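Progress report to the Gedeo Fund – Grustura community computer scheme, spring quarter

Dear friends at Gedeo,

Thank you for your patience while we pulled this together, and for the kind note that came with the second payment. It has been a full few months, and mostly a happy one. Your grant was meant to put 200 refurbished desktops into homes across Grustura by the end of the year, and 31 families have theirs already. The slow part is still donations, which arrive in great heaps or don't arrive at all. Yordanov cleared out two offices in April and our shelves have been groaning ever since!
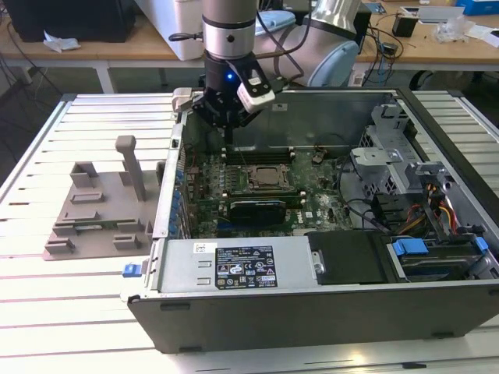 Samina Gilani asks that we also tell you about the evening classes, as she feels the machines are only half of it. People come for help with a school form or a pension letter, she writes, and stay on to learn how to email a daughter overseas. She would like a fourth evening if the money can be found – Thursday is full to the door.

On spending, we have kept well inside the budget. Delivery cost $900, a little more than planned, and Orex has agreed to hold its storage rent where it is until winter.

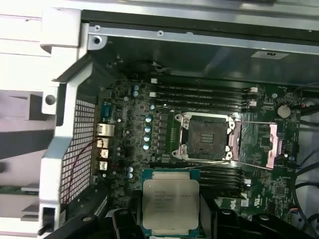
Next quarter we hope to settle how families are chosen, as the waiting list has grown faster than any of us guessed. Teemu Seppälä is drafting a fairer form, with the schools having their say. We would also like to set a little aside for parts. A board with an open, empty socket and two banks of four memory slots still needs a processor and memory before it can go to anybody, and we can't count on donors for those. We'll send figures with the summer report.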